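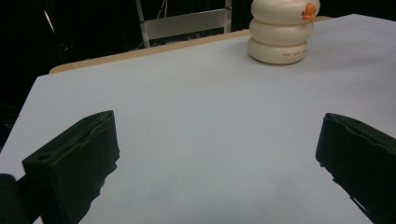
Skustbridge Robotics Club list
Subject: Re: Demonstrations for the stacking task
Date: November 28, 2021

> We have read the task sheet for the Cestitz round and are still unsure on a few points. Does the paper have to cover the whole table? Can we swap the finger pads between sessions? And our gripper is set to open fully at the start of every demonstration, which costs time on the small objects. Is that required, or can we start half closed?
>
> Also, the Gondal team are recording with the duck standing well back. Ours has always been near the middle. Should we change?

Taking these in order.

Paper. The sheet asks for a plain, pale surface under the object and under the whole path of the fingers. A narrow strip of bare wood along the far edge is fine. Tape the corners down underneath, not on top – tape on top shows up as an edge and the tracker picks it up.

Pads. Keep one pair for the whole set. The dark foam-like ones look rough along the lower edges now and will get worse, but a worn pair used throughout is better than a change halfway. If a pad comes off, stop, refit it, and note the demonstration number in the log. Do not trim the ragged bits. It alters the contact face and the two sides will no longer match.

Opening. Start fully open. Villo (our training script, for those who joined this term) takes the first reading as the zero for finger width. If you start half closed, every width after that is wrong by the same amount and the file has to be thrown away. We lost 40 demonstrations that way in the first week of term.

Position. Both are allowed. The rules only say that the object must stand on the paper and be within reach. I would move it about. With the white duck at the back right, the approach is long and crosses a lot of blank paper, and the tracker has little to hold on to there. That is a fair test, and the round will include it. Put the beak to the right for half of these and to the left for the rest.

On numbers: the target is 300 accepted demonstrations per team. We have over 2 hours of recording, but much of it is approach with no grasp and will not count. Please cut the file after the rings are released, with a short pause at the end – the script needs the pause to find the finish.

Two things still open. The lens setting was changed between sessions and is not in the log. Whoever changed it, please write it in. And the battery charger has gone from the cupboard.

Skustbridge Robotics Club, list admin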